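Music in Context, Unit 3 project report
Topic: how a regional accordion style gets passed on without sheet music

Why this topic. Most of our class picked bands or streaming. I wanted something older. The Kandura dance tunes are short, fast, played on button accordion with one fiddle, and hardly any of them were written down before the 1970s. So how do players today know how they go?

Method. Listened to 16 recordings from the Sundard reissue set, 449 minutes total. Slow going. Marked every time a player changed the second half of a tune.
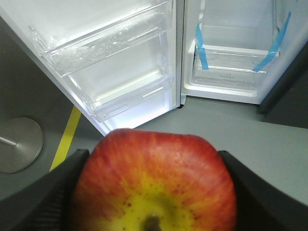 Also sent a short survey to the Grirnano summer school mailing list in October. 197 answers, way more than expected. Questions were on who taught you, by ear or by notes, and wether you change tunes on purpose.

Results. By ear wins easily. Even people who read music said they learn the tune first and look at the notes after. Older players change endings a lot. Younger ones copy the reissues nearly note for note, including one wrong chord in "Ofori Waltz" that everybody now plays as if it was meant.

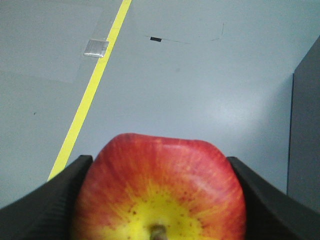 Before the set came out in 2000 there were at least three versions of that waltz on my recordings. After, just the one. Can't prove the reissue did it but the timing fits. Left hand bass is also simpler on the newer tracks, didn't have time to chart it properly.

Problems. Survey only reached people already on the list. Two tracks have no date on them. My bar counts for the fast polkas might be off by a few, had to slow them down and the sound gets mushy.

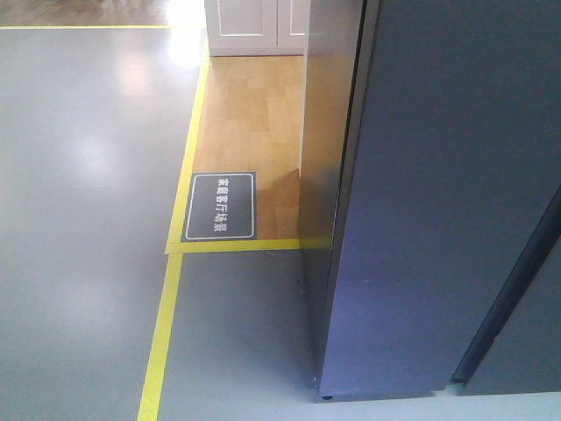 One survey answer disagreed with me about the waltz completely: the chord was never wrong, it was how the dance bands always played it, and the printed book is the one with the mistake. Would need older recordings to check taht.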